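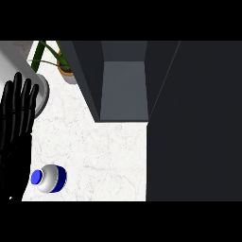

A reader wrote under my last entry that I should stop being afraid of the rye bread and simply give it more water. The same reader says that my dough sounds "like a dough for making bricks," and after this morning I must agree.

So, more water. My old recipe has 500 grams of rye flour and I always kept the dough stiff enough to hold in two hands, as I learned at home with wheat. Yesterday evening I made it so soft that it was more like porridge. I did not knead it, I only stirred it with the long spoon, then I put it into the tin and smoothed the top with a wet palm. It was unpleasant to touch and I was sure it would be a failure.

The starter is from the bakery in Brollden. They gave it to me in a paper cup with a lid, in April, and I have kept it alive since then, although twice I forgot it behind the milk. It smells of apples when it is happy and of nail polish when it is hungry. I feed it with Lambert flour now, the dark one. The Larkell flour was finer and cheaper, but they changed the bag and I think they changed also what is in the bag. The bread became gray and sticky in the middle. Maybe it was my mistake and not the flour. I have written down both possibilities.

The dough stood the whole night on the shelf above the radiator. At six o'clock it had small holes on the top, like the sand on a beach when the water goes back, and I put it in the oven. The oven in this apartment is hotter on the left side, so I turned the tin after the first half. The whole kitchen became warm and the window over the sink was covered with steam. I drank my coffee there and read the old pages of this diary, where I complain of the same things every winter.

When it was baked I put it on the scale, because the reader also asked me for the weight. 795 grams. I do not know what this number tells to a person who knows bread, but I am glad to have it in the notebook. The crust is dark and a little cracked on one long side.

Now comes the hard part, which is to wait. My grandmother did not allow anyone to cut a rye bread on the same day. She wrapped it in a linen towel and put it on top of the cupboard, and the children could smell it and could not reach it. I was permitted to cut it the next day at breakfast, and the first slice was always too thick. She ate hers with lard and salt. I have no lard, but I have the good butter from Jekislow and half a jar of pickled beets.

I must confess that I waited until four in the afternoon. I cut only the end piece. The inside was moist and a bit gummy near the bottom, but it did not stick to the knife like before, and the taste was sour in the right way, with something sweet that stays after you swallow. I ate it standing up. Then I cut one more.

For the next time: the same water, a little more salt, ten minutes longer in the oven and the last part without the tin. I should also buy a new towel, the blue one has lost its edge and leaves threads on the crust. The starter is fed and stands in the door of the refrigerator, in front of the milk.

It is raining again. Tomorrow I will take half of the loaf to work, if there is still a half.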